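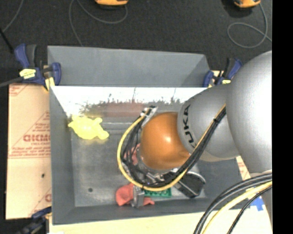 I have come around to the big plain bin, and I'd like to make the case for it before somebody gives my household another set of labeled baskets. For years I was a sorter. I believed that vehicles went with vehicles and that animals deserved a tub of their own, preferably with a lid. Now I look at a bright yellow turtle lying on the scuffed floor of a gray bin and feel only calm. You can find a yellow turtle in a gray bin. You can find it at 6 a.m., without your glasses, while being shouted at. I could not find ours for most of December, back when it was filed under Sea Life.

The filing was my own work. I had read a book by a man named Kaj Gunnlaugsson, who recommends that every toy have an address. I liked this. I made addresses. There was Farm, there was Sea Life, there was Small Wheels and Large Wheels, and there was a box called Parts that by the second week held more than all the others put together. My son, who was three, kept asking whether the turtle could walk, and if so why it had to live with the whales. I said it was a sea turtle. He said it had feet. We went back and forth on that longer than I care to report.

Sorting is a hobby for the person doing the sorting. I enjoyed it very much. I did it in the evening with the radio on, and for an hour or so the shelves looked like the Nellard catalog, where all the children seem to own five beautiful objects and a rug. Then morning came, and a child with a perfectly reasonable wish to make a pig drive a fire truck had to open 3 lids to do it. He opened them by turning the boxes over. I'd have done the same.

My neighbor Lyle Obi takes the other side, and he takes it hard. His view is that children who grow up with a single bin grow into adults with a single drawer, and that I am raising a man who will keep his passport with the batteries. Lyle has a Vollau wall unit with 60 little compartments, and his daughters do put things back in them, I'll grant him that. I have also seen what he does after they go to bed, which is put things back in them again.

I should say what I mean by a plain bin, as the stores have gotten hold of the idea and started improving it. I mean a wide one with sloped sides, so an arm can get in from any direction. I mean low enough to see the bottom of. Gray is fine. Gray is better than fine, given that toys are already the color of highway signs and don't need competition from their container. It should not have a cartoon on it or a removable tray. I don't want it to nest, because things that nest have to be emptied first.

There is an objection about digging, and it's fair up to a point. If the bin is too deep, everything sinks except the one toy you were hoping had broken. The cure is to own less, which I recommend in principle and have not managed. What I do is keep the bin shallow and let the overflow go to the garage, where it lives next to the Gunnlaugsson book and a sleeve of unused labels. One of them still says Sea Life. The turtle, for the record, spent that December in Parts.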